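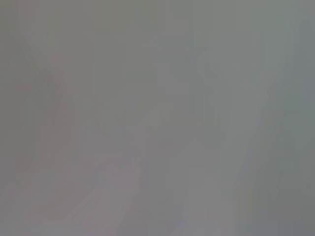

Grey, greenish grey and a bit of mauve

How I clean a coffee spill off a white table

I love a white table. I also drink far too much coffee, and the two don't get on. I've had white tops of one sort or another since my first flat (a Prinent desk I found on the pavement, lovely thing, wobbled like mad) and I've tried pretty much every way of getting coffee off them, including a few I'd rather forget. This is the way I do it now. It takes very little time and you've probably got everything in the cupboard already.

What you'll need

A roll of kitchen paper
2 soft cloths, one for washing and one for drying
A bowl with 600 ml of warm water
Washing-up liquid
Bicarbonate of soda, for older marks only

I buy my cloths in packs of 20 from Clureck and they go through the wash over and over before they give up. An old cotton T-shirt cut into squares does the job just as well. Please don't use the green scourer from the sink! On a matt top it leaves little shiny patches and you'll see them every time the light comes in sideways.

Step 1: Sort the cup out first

I know, you want to go straight for the puddle. But if there's a cup standing nearby, have a look in it before you do anything else. Even one with only a dribble in the bottom can go over when your sleeve catches it, and then you've got two puddles. Take it to the sink, and give the bottom of it a wipe while you're there. Rings come from cup bottoms, and a paper cup is every bit as bad as a mug for this.

Move anything else you care about too. Post, phone, library books, the lot.

Step 2: Blot, don't wipe

Fold two sheets of kitchen paper into a thick pad and lay it flat on top of the coffee. Press down with your palm, wait a second, then lift it straight up. Fresh pad, same again, until the paper comes up nearly clean.

If you swipe at a small puddle you end up with a thin brown smear three times the size, and the edges of that dry before you can get to them. With a biggish spill, start pressing at the outside and come in towards the middle. If it's heading for the edge of the table, put a rolled-up cloth in its way before you start – it'll save your rug.
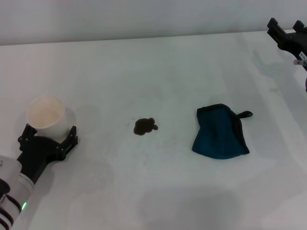 Step 3: Wash the patch

Put a small squirt of washing-up liquid into your warm water and swish it round. Dip the first cloth, wring it out really well (it should be damp, never dripping) and wipe in small circles, going a good hand's width past where the coffee was. Coffee with milk or sugar in it leaves a sticky film you can't always see, so go over it twice and feel it with your fingertips. If they drag at all, it needs another go.

Rinse the cloth in clean water and wipe once more to get the soap off. I used to skip this and then wonder why my table looked cloudy!

Step 4: Dry it properly

Use the second cloth and rub in one direction, along the length of the table. Leaving it to dry by itself gives you faint grey smudges, and on white they're nearly as annoying as the coffee was. Crouch down so your eyes are level with the top and look across it towards a window. You'll spot any bits you've missed.

If the mark has already dried

Lay a warm damp cloth over it for 4 minutes and then try steps 3 and 4 again. That shifts most of mine. If there's still a tan shadow, mix a teaspoon of bicarbonate of soda with enough water to make a soft paste, dab it on, leave it for a few minutes and wipe it away very gently. Try it somewhere hidden first, especially if your table is painted. I didn't do that with a little Pavia side table one December and I took the sheen clean off one corner – it's had a plant pot standing on it ever since.

Oiled or waxed wood is a different business altogether, so leave the paste alone there and go by whatever the maker tells you.

A tip from a reader

Khrystyna-Mariia Tkachenko wrote in to say she keeps a folded cloth in a saucer next to her coffee things, so there's always one within reach when something goes over. I've copied her and it's brilliant. Mine lives beside the kettle and gets swapped for a clean one every couple of days.

Next up I'm having a go at turmeric, which I'm dreading. If you've got a method that works on a white worktop, pop it in the comments and I'll try it on the sample piece first.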